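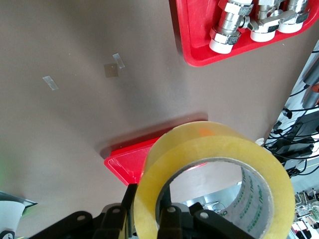

Clear tape on its printed cardboard core, with a red tray behind.

The case against clear tape

By Tineke Baert

Every house move I have been through has started with the same purchase, and I have never once questioned it. You buy boxes, you buy a fat roll of clear tape, you lose the end of the tape. This spring I packed up my mother's flat and began to wonder who decided that clear was best.

The makers have plenty to say. Lanura calls its clear tape "moving strength", a phrase I couldn't find explained anywhere on the wrapper. Csonka sells one that is "quiet", and I suppose it is, if you pull it slowly enough to miss the van. Grikmont promises that its roll will stick to "all surfaces". I can believe that one. It stuck to my sleeve, the cat's blanket and the lid of a box I hadn't finished filling.

Gyula Bárány packed other people's belongings for a living before he opened a storage unit business called Workent. He is no great fan of clear tape either, although he sells it.

"People like it because it looks tidy," he told me. "Then they put on six layers, and at the other end they need a knife."

His own preference is brown paper tape, the sort that can be torn by hand. He admits it can be a nuisance on dusty cardboard and that he wouldn't trust it on a box of books left in a damp garage. I tried it on 30 boxes. Two opened on the stairs, both of them overfilled by me, so I'm not sure what that proves.

Then there is the matter of what gets left on the furniture. Little scraps of tape end up on any table where packing is done, and clear ones are the devil to spot until the light falls across them. My mother's dining table had to be gone over with a fingernail and a drop of cooking oil. The label on the bottle of "residue remover" I'd bought told me to test it on a hidden patch first. I tested it, and the hidden patch went cloudy.

A thick roll does have its uses. It won't skitter off the table like the thin ones, and you can sling it over your wrist on the way upstairs. I used clear tape for the kitchen boxes in the end, one strip along the bottom and one across. They are still in my hall, and the end of the roll has gone missing again.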